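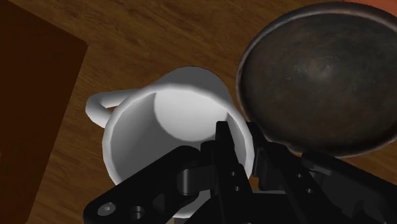
Do all the demonstrations in a set have to come from the same person?
They can, but a mixed set usually holds up better. One operator tends to approach from the same side at the same speed every time, and the trained policy copies that habit along with the task. For the September set we use three operators – Saber, Hakim and Fuchs – and log the name with each run.

Week 4: Teleoperation, practical notes

Each group records 20 demonstrations before Monday. Start every run from the home pose. Move the arm at a steady pace and finish the grasp before you lift. If you stop to think, the pause is recorded too, and long pauses are the main fault in last year's sets. Discard the run and start over.

Keep the failed runs in a separate folder – do not delete them. We will need 13 for the labeling exercise in Week 5.

Hand-guided teaching is covered in the Donnelly lab session. Read the Koter manual, page 59, before you come. Questions go to Rosalinda Castillo.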